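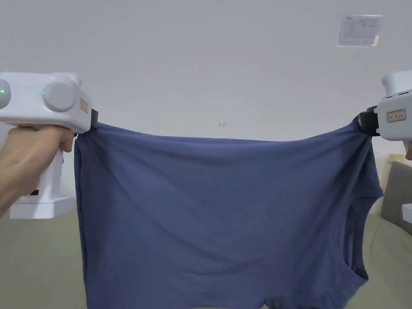 ## 1. Hold the shirt by two corners

1. Take the T-shirt at two corners, one on each side, and lift until the fabric hangs free.
2. Pull outward until the top edge shows only a shallow sag. Diagonal wrinkles across the body will remain at this stage.
3. Let the shirt hang for a few seconds. Shake once if the side seams are twisted.

## 2. Lay it down

1. Lower the free end onto the surface first, then bring the held corners down flat.
2. Smooth from the center toward the seams. Do not pull on the collar band; it stretches before the body does.

A bed works as well as a table if the sheet is pulled tight. Allow a clear area of 60 by 80 cm for an adult medium.

## 3. Fold

1. Fold each side in to the center line, sleeves included.
2. Fold the hem up to the collar.
3. Fold once more to make a rough rectangle.

A blue shirt folded on the green sheet does not need sharp edges. Rumpled edges and a few creases in the top layer are acceptable for drawer storage. For shelf storage, repeat step 2 of section 2 before folding.
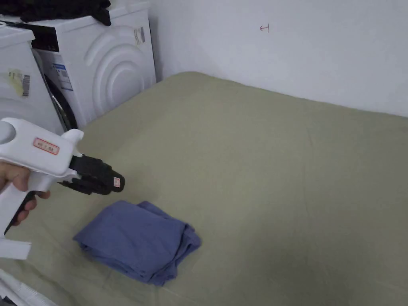

## 4. Stack

1. Place each shirt with the last fold facing the same way.
2. Keep heavier knits at the bottom.
3. Move the stack with one hand flat underneath.

Revised September 2026, Milan Wouters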